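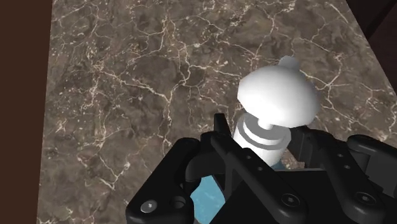
White and grey, domed top, over the brown marble-pattern counter (render)

Forum > Family history > Obituaries and death notices
Thread: Reading old newspaper obituaries — what do you trust?

plumtree_annie
Started January 22, 2018
I've just finished going through the death notices in the old Bokholm weekly and I'm so happy I could sing! 423 notices with a surname from my list, and my great-grandfather's brother was in there after two years of looking. He's down as "Th. Rüegg, formerly of Usman", and the list of mourners gives his married sisters with their husbands' names in brackets. Three new surnames in one paragraph!

So, question. How far do you all trust the family lists in these? I've been adding everybody straight to my tree.

Thaddäus Rüegg
Oh, well done! That may well be my lot too, I was named after a Thaddäus who left Usman as a young man. I'd trust the names of the living and be careful with everything else. Ages especially. Ours was 81 in the notice, 79 on the stone and 80 in the burial register.

gravel_path
Sorry to be the wet blanket but please don't add them straight in. A notice is written in two days by upset people. My own gran's left out a son because he'd fallen out with the one paying for it. I only use them as a pointer to go and find the certificate.

plumtree_annie
But for Bokholm there ARE no certificates for some of those years, the office lost them. The notice is all there is.

gravel_path
Then write down that it's all there is. I still wouldn't put it in as fact.

Afiq Rondonuwu
I'm somewhere in the middle. I've indexed more than 1,000 of these for the Plulisa parish pages and the brackets are lovely things — usually the spouse, but in the older papers it can be the maiden name. Check which way your paper did it before you marry anyone off! I once gave a woman a husband called Zivov, and Zivov was the village she was born in.

Thaddäus Rüegg
Ha, Zivov has caught me as well. Annie, does yours mention a brother Emil? Died in December, a few weeks after the first snow, according to my aunt.

plumtree_annie
YES. "Predeceased by his brother Emil." I'm actually shaking. Sending you a message now.

gravel_path
All right, that's rather nice. Two families with the same Emil is worth more to me than the notice on its own. Still put your source down.

plumtree_annie
I will, I promise. Going back tonight to do the married sisters, and Afiq, I'll look at the brackets first.

Afiq Rondonuwu
Look for the thank-you notices too, they run a week or two later and often name the cousins who travelled.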